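Last updated Oct 5, 2020. Applies to polished and honed marble. Do not use this procedure on quartz composite or laminate.

# Sealing a Marble Countertop with a Penetrating Sealer

A penetrating sealer slows the absorption of water and oil into the stone. It does not stop etching from acids such as lemon juice or vinegar, and it adds no scratch resistance. If the surface already has dull rings, repolish first and seal afterward.

## Check whether the stone needs sealing

1. Put a teaspoon of water on the counter in a spot that sees regular use.
2. Leave it for 15 minutes, then wipe it off.
3. Look at the stone from a low angle. A darker patch means water got in and the counter is due.

Repeat the test next to the sink and next to the stove. Absorption often varies across one slab, mostly along the veins. On brown stone the dark patch can be hard to see, so use a flashlight held nearly flat to the surface.
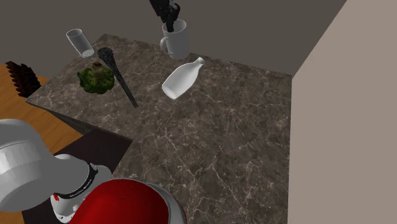 If none of the test spots darken, stop and test again in six months. Sealer applied to stone that can't absorb it dries on top as a haze.

## Materials

- Solvent-based penetrating sealer. These steps were written with Takach 552, but any impregnator labeled for marble will work.
- pH-neutral stone cleaner
- Acetone, for grease spots only
- White cotton cloths, at least six
- Foam applicator pad
- Nitrile gloves
- Painter's tape

Our test counter at the Otbridge shop measures 40 square feet and took roughly 195 ml per coat. Honed stone will use more.

## Prepare the surface

Clear the counter completely. Wash with the stone cleaner, rinse twice with plain water and dry with a cloth. Wipe grease spots with acetone on a white cloth until no color comes off.

Let the stone dry for 24 hours. Moisture left in the pores blocks the sealer – the most common cause of a patchy result. Tape off the backsplash, the sink rim and any painted trim.

## Apply the sealer

Open the windows and turn off pilot lights. Work in sections about two feet wide.

1. Wet the foam pad and spread an even film. The surface should look wet, with no puddles.
2. Wait five minutes, or the dwell time on the can if it differs. Add sealer to any area that goes dry early.
3. Before the film gets tacky, wipe off all of the excess with a dry cloth.
4. Buff with a second clean cloth.
5. Move to the next section, overlapping by two inches.
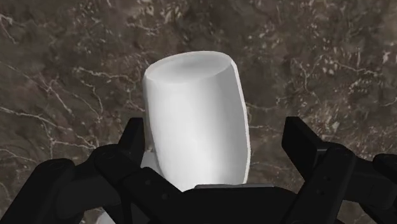

Wait one hour and apply a second coat the same way. A third coat is rarely useful on polished marble.

If a haze forms, wet a cloth with fresh sealer, rub the area for 30 seconds and buff dry at once. Haze older than a day may need mineral spirits.

## Cure time

Keep water off the counter for 24 hours and oil off it for 72. Lay used cloths flat outdoors until dry – solvent-soaked rags in a pile can catch fire.

Repeat the water test after the cure. We resealed our counter in December and test it every six months.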